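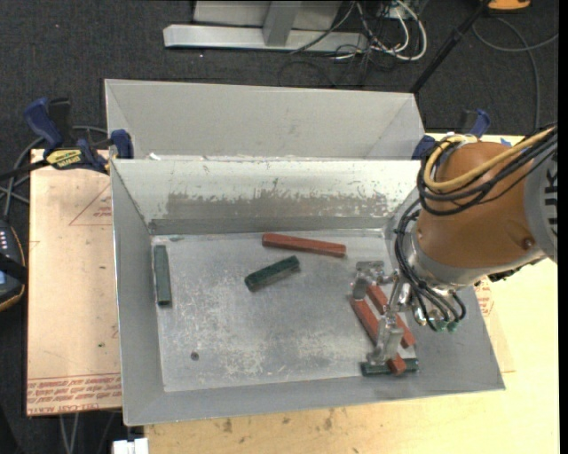 Red and green bars in the front bin, with the gripper over the cluster on the right.

Every May a new bin-picking number makes the rounds, and this year's comes from the Drelgate project: 428 successful picks before the first one that needed a human hand. I have read the paper twice and I still don't know what I'm supposed to conclude from it.

Look at what is in the bin. Six bars in two colors, half of them lying apart from the cluster on the right. One red bar rests across a green one, and that is as hard as this pile gets. Gisela Bustos, the lead author, calls the task "cluttered." My kitchen drawer is cluttered.

The method itself is fine. The planner scores each candidate grasp by how much it would disturb the neighbors, then picks the cheapest one. I can see why that would help with crossed bars. But the comparison is against the old Veres baseline, which grabs whatever is highest, and beating it tells us very little. The authors trained on 800 simulated piles and tested on 193 real ones, all made from the same bars. Where is the test with a shape the system had never met?

There is a table near the back, easy to miss, where the bars are packed tighter. Success drops there, and the text gives it one sentence. I would have built the whole paper around that table – it is the only place where the planner has to make a choice that could hurt it.

The Dodthorpe group has offered to rerun the method on its own parts. I'll wait for those results before I repeat the 428 to anyone.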